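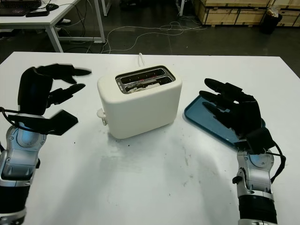
Setting up the toaster cell again

March 20, 2018

Search this blog Go

The Ondau cell went back together this week after I had both hands off for cleaning. Toaster in the middle, blue tray to its right. I check the left hand first, with the fingers down at the toaster's lever end and the thumb low. If the wrist cable snags there I reroute the loop.
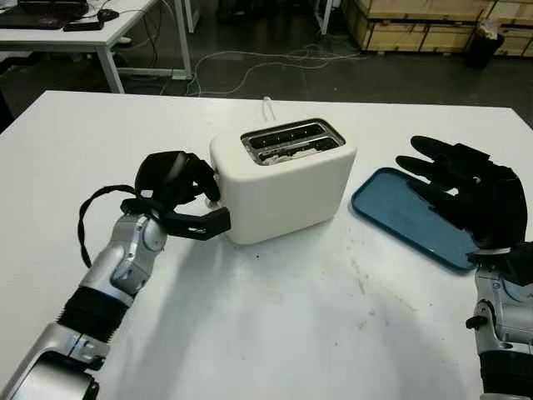
Langlois wrote in to ask whether I re-zero the wrists every time, or only after a hand has been off. Only after, and then I run 13 slow passes before going to full speed.

Next come the finger screws. I had to redo 4 of them in April last year.
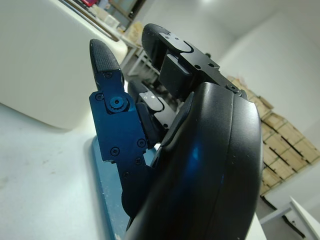 Hand over the blue board, pivot screw showing.

231 shares | 83 comments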